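Cluterar Forums > Workrooms and Studios > Power and Cabling
Topic: Thin cables hanging at the front edge of a big table

lczer
Jan 11, 2019
I look after a shared workroom and want to settle the cable routing before more equipment arrives. Layout as it stands: a large pale table with access on all sides, a dark desk with a gray frame for the computer, a rack with the heavier gear, a white cabinet next to the rack. Mostly light floor, so every black cable shows.

The problem is the run to the table. The cables that serve it are thin, black and flexible. They have no fixed entry point, so they end up wherever the last person left them, usually at the side where people stand. 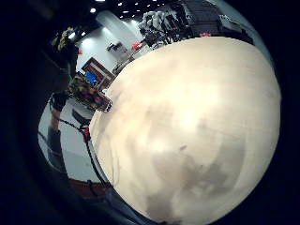 Requirements:
1. No adhesive on the top surface. Underside is fine.
2. No drilling into the floor. We rent.
3. One person must be able to disconnect everything and move the table without tools.
4. Cables stay individually replaceable. We swap one or two a month.

I have looked at the Funero braided sleeve and at the Sung under-table tray, the 1000 mm version. The table is 172 cm on the long side, so a single tray leaves a stretch uncovered at each end. Has anyone used either with thin signal cables? All the reviews I found are from people hiding monitor power leads.
Lucyna Czerwiński

benchfoot
Used the Sung tray for three years at a repair bench. It holds weight well but the slots in the floor of it are wide, and thin cables fall through and hang in loops below. You then have the same problem 10 cm lower. Line it with something or skip it.
The uncovered ends don't matter. You want the slack in the middle and single drops at the ends.

ohmsbody
Skip the tray. Screw-in P-clips on the underside, one every hand's width, rubber lined. Costs next to nothing. Cables stay where you put them.

lczer
P-clips fail requirement 4. To replace one cable I would be unscrewing a whole row.

ohmsbody
Only if you put several cables in one clip. One cable per clip and you unscrew only that cable's row.

benchfoot
At one or two swaps a month those screw holes will be stripped within the year, particularly in board. Clips are for things you install and forget.

ohmsbody
Threaded inserts. Fixed.

benchfoot
So now it is a row of inserts per cable on the underside of a rented room's table. Hook-and-loop straps through screw-down anchors do the same job, and you can open them with one hand.

s_ouali
Salma here, I use the same room as Lucyna and I'm the one who keeps leaving the cables at the front, so take this as a minority report.

I don't think the table is the main issue. Work happens on more than one side of it, and whoever is working stands close with their legs right against the edge. If the cables drop from a fixed corner, they will be on the wrong side for somebody. At present I can pull a cable to the side I need. With a tray and a fixed corner I can't, and I will end up dragging it across the top, where everyone else is trying to put things down.

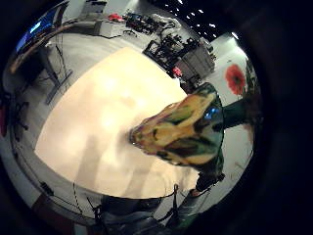 What I would like is a longer service loop kept off the floor, on the underside, with a drop point on each long side. You take the slack you need and put it back when you finish. The back-and-forth with the desk is a separate run and should stay separate.

I would also point out that the desk has its own cables hanging down underneath and nobody has opened a thread on those.

lczer
The desk is on the list. Those cables don't get caught on anything since nobody walks under a desk. The ones at the table do.

My objection to the service loop is that it depends on people putting the slack back. We had a hook for that purpose in November. It lasted until the first busy afternoon.

s_ouali
The hook was at knee height at the rack end. Nobody is going to walk over to it with something in their hands. Put it within reach of where a person stands and it will be used.

gridnote
Two separate questions are being mixed here.
A) How the cables get from the wall or rack to the table.
B) How they leave the table and reach the person.

For A you want a floor cover, loose laid, low profile, with beveled sides. Take the shortest straight line that avoids the walking route. Choose a light color to match the floor if looks matter, or a contrasting one if tripping matters. I would choose the contrast. People lift their feet for what they can see.

For B, Salma is right that a fixed corner is wrong for an island table. A corner works when the table is against a wall.

benchfoot
Agree on A. Disagree on contrast. A dark strip on a light floor looks like a shadow or another cable after a week and people stop registering it. Yellow or nothing.

gridnote
Yellow is contrast.

benchfoot
Fair. I read it as black.

hollowayworks
Consider bringing the cables down from above. Ceiling drop, light spring reel, nothing on the floor and nothing on the table. We did this in a sewing workshop, where fabric is dragged over the table all day and catches on anything that hangs at the edge. Camouflage prints and dark cloth were the worst for it, as a black cable lying over a busy pattern is very hard to spot before you pull.

lczer
We can't fix to the ceiling, same lease clause as the floor. A freestanding pole would be possible. The point about the pattern is taken though. I have seen people put a hand down on a cable without knowing it was there.

ohmsbody
Freestanding pole with a reel needs a heavy base. Heavy base next to a table is a trip hazard with extra steps. You would be replacing a cable you can step over with a lump you can't.

hollowayworks
It clamps to the table. No base.

ohmsbody
Then moving the table means moving the pole. Requirement 3.

hollowayworks
A clamp is a hand screw. No tools. It meets requirement 3 as written.

gridnote
It does, but the clamp bites the top surface. On a pale top that leaves a ring unless it has a pad. Requirement 1 says no adhesive, so technically permitted, but I doubt it's welcome.

lczer
It isn't. Let me restate 1 as "leave no marks on the top."

marshpine
Question on the surface, as I have a pale top too. How do you deal with cable scuffs? Mine gets gray smears where black jackets are pulled over the edge.

benchfoot
That is plasticizer and pigment coming off soft PVC. Wipe with a damp cloth and a drop of dish soap first. If that doesn't shift it, isopropyl on a cloth, tested underneath first. Do not use melamine foam on a matte surface. It takes the smear off and leaves a shiny patch which you can't undo.

ohmsbody
Melamine foam is fine if you go light.

benchfoot
I have a bench with a shiny patch the size of a dinner plate that says otherwise.

marshpine
I've been using Gravance surface cleaner. Takes two passes. I'll try the dish soap, it's cheaper.

lczer
Back to B. Here is what I propose to test, combining the above:

Floor: one loose-laid beveled cover from the rack to the nearest table leg, yellow.
Leg: Funero sleeve, the split type, strapped to the leg at top and bottom. Split type so that single cables can be pulled out sideways.
Underside: hook-and-loop straps on screw-down anchors along the center line. No tray.
Drops: one on each long side, at the midpoint, each with a shallow open hook just under the edge.
Break point: all connectors grouped at the foot of the leg, labeled at both ends.

Salma, does that leave you enough length?

s_ouali
If the loop on the underside is long enough to reach either corner from the midpoint, yes. Please measure that with the cable going around the body and not in a straight line. I stand between the drop and the thing I'm working on more often than not.

One more request. Set the hooks back from the edge by the width of a hand, so that jeans pockets don't find them.

benchfoot
Seconded on the setback. Also, the split Funero sleeve curls open at the cut ends. Leave it 2 cm long and fold it under the strap.

gridnote
Label at both ends and once in the middle of the underside. With identical thin black cables the middle is where you end up guessing.

ohmsbody
I still say P-clips for the center line. Straps collect lint and stop gripping.

lczer
Noted. Straps are a consumable and I can replace them from a roll. If they stop gripping inside three months I will try your clips on one side and leave straps on the other.

Anchors and floor cover are ordered. The sleeve is back-ordered, so the leg will have plain straps at first. I'll post the measured loop lengths when the underside is done.

marshpine
Please include the spacing of the anchors. Mine is a similar length and I'd copy it.

lczer
Will do.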